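Veleo Cluster Manager
Set-up guide, section 3: Adding compute nodes and opening the first queue

Before you start this section you should have finished section 2, and the head node should be running and reachable from your office network. If the head node shows a red state in the console, go back to section 2 and repair this first. Adding nodes to a head node which is not healthy will work on the surface, but the nodes will lose their licence at the next restart.

What you need

The administrator password that you chose in section 2
The licence file for your site (the name ends in .vlic)
The hardware address of every compute node
One free port on the private switch for each node
A shared folder with enough space for the node image

Note: The standard licence covers 16 compute nodes. The head node is not counted. If you have more machines than this, you can still add them, but the extra ones stay in the state "Parked" until a larger licence is loaded.

3.1 Connect the private network

1. Switch off all compute nodes.

2. Connect the first network port of each node to the private switch. Please use the port which is marked as 1 on the machine. On some servers the management port is placed beside it and looks the same.

3. Connect the second port of the head node to the same switch.

4. In the console, open Network and choose Private. Check that the address range does not overlap with the office network.

5. Press Apply and wait until the line "Private service ready" appears.

Caution: The head node gives out addresses on the private network. Never connect the private switch to the office network. Other computers in the building may then receive an address from the cluster and lose their connection to mail and printers.

3.2 Prepare the node image

The node image is a copy of the operating system with the Veleo agent already inside. You make it once and all nodes use it.

1. Open Images and choose New.

2. Select the operating system which you want to use. It must be the same edition as on the head node. A different language is allowed.

3. Give the image a name. The name may contain letters, digits and the hyphen. Spaces are accepted by the window but they cause an error later in step 3.3, so please avoid them.

4. Under Drivers, add the driver package for your network card. If your machines come from two different series, add both packages to the same image.

5. Choose the shared folder and press Build.

Building takes some time and the progress bar can stand still near the end. Do not close the console while it is building. If the console was closed by accident, delete the unfinished image and begin again from step 1.

Note: Sites that were installed before the July update will see the menu item "Templates" in place of "Images". The function is the same.

3.3 Add the nodes

1. Open Nodes and choose Add.

2. Type the hardware address of the first node, or load a list from a text file. In the file, put one address on each line with no comma at the end.

3. Choose a naming pattern. The default is NODE followed by a number. We recommend to keep the default, but if your organization has its own rule for computer names you can enter it in the second field.

4. Select the image from 3.2.

5. Switch on the nodes one after the other, in the same order as the list. Wait until each node shows "Contacted" before you switch on the next one.

6. When all nodes show "Ready", press Finish.

If a node does not reach "Contacted":

Check that network start is the first entry in the boot order of the machine.
Check the cable and the light on the switch.
Compare the hardware address with the label. The figure 0 and the letter D are easily confused on small labels.

If a node reaches "Contacted" but stops at "Copying", the shared folder is usually full or the cluster account has no right to read it. Correct the rights, select the node and press Retry. It is not necessary to remove the node.

Caution: All data on the first disk of a compute node will be erased during this step. There is no second question before it happens.

3.4 Open the first queue

A queue is the place where users send their jobs. Without a queue, the nodes are ready but nobody can use them.

1. Open Queues and choose New.

2. Enter a name which the users will understand. Many sites use the name of the group, or simply "general".

3. Drag the nodes from the left list to the right list. A node can belong to more than one queue.

4. Set the longest run time. The default is 9 hours. A job which runs longer is stopped and its owner gets a message.

5. Under Access, choose the user group from your directory. If the list is empty, the head node has not joined the domain, see section 2.

6. Press Save, then Open queue.

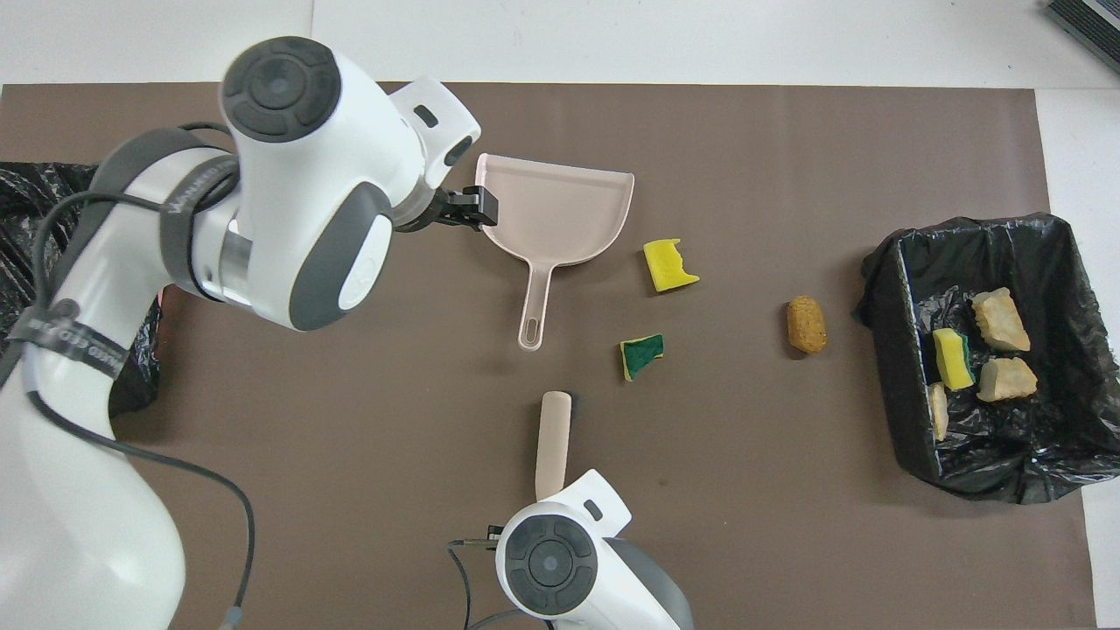
Itent Systems | Technical Documentation Team

3.5 Send a test job

1. Log in to the console with a normal user account. Please do not use the administrator account for the test, as it has rights that your users will not have.

2. Choose Jobs, then New from sample, and select "Hostname".

3. Set the number of nodes to 2 and send the job to your new queue.

4. Refresh the list. The state should change from "Waiting" to "Running" and then to "Done".

5. Open the output. It must show the names of two different nodes.

If the output shows the same name twice, the option "Fill node first" is active in the queue. This is not an error. Switch it off under Queues, Placement, and send the job again.

If the job stays in "Waiting", look at the column Reason. "No slot" means that the queue has no free node. "No path" means that the working folder of the user cannot be reached from the compute nodes, and you must enter it as a network path and not as a drive letter.

3.6 Save the configuration

1. Open System and choose Export.

2. Select a folder which is not on the head node.

3. Enter a password for the file and keep it in your usual safe place. Our support desk is not able to open an export file without it.

Repeat the export each time you add a node or change a queue.

Continue with section 4, Connecting Nundska storage.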